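4.2 Route Segmentation Under Covered Walkways

The planner described in Section 3 assumes that the free space ahead of the robot can be expressed as a single corridor with a left and a right boundary. Covered walkways satisfy this assumption only in part. The boundary on one side is often a wall, while the other side is open and marked by no more than a curb and a line of supports. Following Derkach and Romaniuk, we therefore estimate the two boundaries separately and assign each a confidence value. The Rarnley set used for this purpose holds 3,052 labeled views, of which 666 were set aside for testing.

Figure 3. Forward views from the Rarnley set. All three show a paved route under a roof, with grass along the left side.
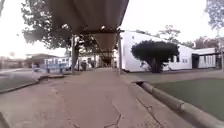
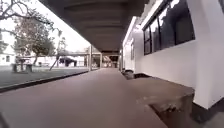
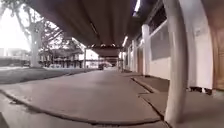
Boundary estimation is carried out by the Pernetti module, which receives a rectified view and returns a boundary curve for each side together with its confidence. When one value falls below the threshold, the planner keeps the stronger boundary and offsets it by the last reliable path width. This width is held for at most 200 control cycles. If the weaker boundary has not been recovered by then, the robot slows to its minimum speed and requests a new global plan.

Two practical matters deserve mention. First, exposure control was tied to the lower half of the view, as an average over the whole view tended to darken the paving whenever a large area of sky was present. Second, thin supports were handled by a separate obstacle layer – an early version merged them with the curb line, and the resulting curve bent toward the grass at every post. Koval proposed the present division between the layers, and it was adopted for all later trials at Vuscombe.

Labels were drawn by two annotators and reviewed by a third. Where the annotators disagreed on the position of a curb, the inner line was retained. This choice is conservative and narrows the usable path slightly, but it kept the training target consistent across the 2,308 views in which a curb was labeled.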